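Ticket 2816 – Bitter coffee, batch brewer, front counter
Status: open, then closed, then open again
Opened by: Mareike Gerlach

Every pot since the October menu change tastes like a burnt broom. Regulars are adding four sugars and giving me looks. Same Nustari beans, same dose, new paper filters. Descaled the brewer last night and got very clean bitter coffee.

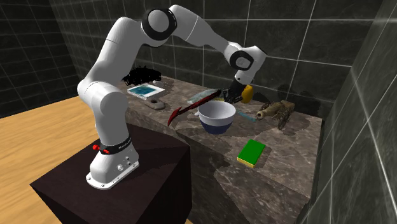

Reply, Ivars Ķēniņš, 7:40 a.m.
Please check the grind before you descale it again. Also, what is the brew time? Should be under six minutes for a full pot.

Reply, Mareike
Nine minutes. I assumed it was being thorough.

Reply, Ivars
Grind is too fine. Go two notches coarser and throw out the first 30 grams. Closing this.

Reopened by Mareike, 2:15 p.m.
Two notches coarser, still eight minutes. Fengying Du swears the smoothies are fine, which is nice for the smoothies. 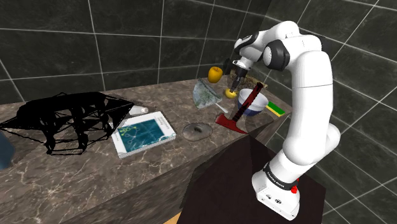 Reply, Ivars
Which filters did you switch to?

Reply, Mareike
Edow, the thick ones. They were on sale. I bought 1,165 of them – don't ask how it came to that number.

Reply, Ivars
Try one of the old ones if you have any left.

Reply, Mareike
Found a sleeve behind the oat milk. Five and a half minutes, tastes like coffee. Does anybody need filters?

Status: closed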